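Facilities » Checklists » Garment folding and display stations

Garment folding station: monthly inspection, with comments

Last updated: May
Filed under: Workplace Safety, Retail & Stockroom
14 shares | 2 comments

Site: Zarkmont, ground floor, station 7
Inspected by: Uyên Phí
Checked with: Toàn Khổng (shift lead)
Form in use: Wilar station form, short version

Mark each item P (pass), A (action needed) or N/A. Comments are required for every A. Items marked A are to be closed within 21 days unless the comment gives a shorter period.

1. Tabletop

1.1 Surface free of splinters, raised grain and adhesive residue: P
1.2 Corners rounded, no exposed sharp edge: P
1.3 Table level, no rocking under hand pressure: A
Comment: slight movement at the rear left foot. Adjuster turned down by hand during the inspection. Recheck after the next floor clean, as the foot was also reported last month.
1.4 Surface wiped down before light-coloured garments are handled: P

2. Cable openings

2.1 Grommets seated flush with the wood: P
2.2 No loose cable passing through at garment level: P
2.3 Openings clear of pins, tags and clips: A
Comment: one tag pin removed from the left opening. Staff to use the pin dish. A cover has been requested from Eltus for each opening.

Long sleeves and drawcords can catch in an open grommet when a garment is pulled towards the operator. Polo shirts and T-shirts give little trouble here, but the collar end should still be laid clear of the openings before folding starts.
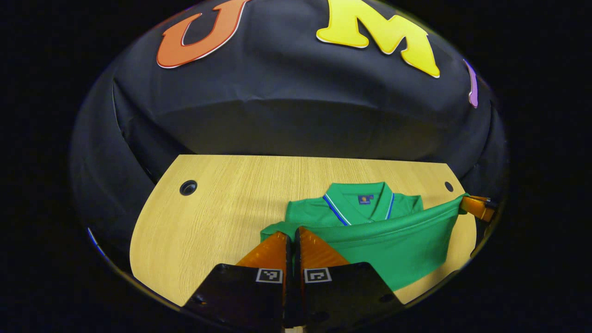 Collared garments are laid front up for the first check (placket, collar trim, buttons) and turned over for the fold. The operator should be able to reach the collar without leaning on the table edge. Where this is not possible, move the garment forward before starting. Do not stand on the rail.

3. Backdrop and lettering

3.1 Fabric secured at the top and sides, no trailing hem: P
3.2 Fabric clear of lamps and power supplies by at least 410 mm: P
3.3 Flame-retardant treatment record available: A
Comment: record not in the folder. Bonifacio Prieto to obtain a copy or arrange for re-treatment. To be closed within 7 days.
3.4 Cut-out letters firmly attached, no lifting corners: P
Comment: pull each letter lightly at the lower edge. Do not re-fix with dressmaking pins.

4. Lighting and posture

4.1 Work area evenly lit, no glare on the wood: P
4.2 Shadow at the front edge does not hide stains or faults: A
Comment: dark garments are hard to check near the operator's side. Move the inspection position towards the centre of the table.
4.3 Continuous folding limited to up to 2 hours before a change of task: P

Comments (2)

Toàn Vương
Item 1.3: station 6 has the same adjusters and the thread is worn on one of them. Turning it down holds for a week or so. I would replace the foot.

Quang Ngô
Agreed on the foot. For 3.3, the treatment record has to match the roll number on the hem label, otherwise it will be rejected at the annual check.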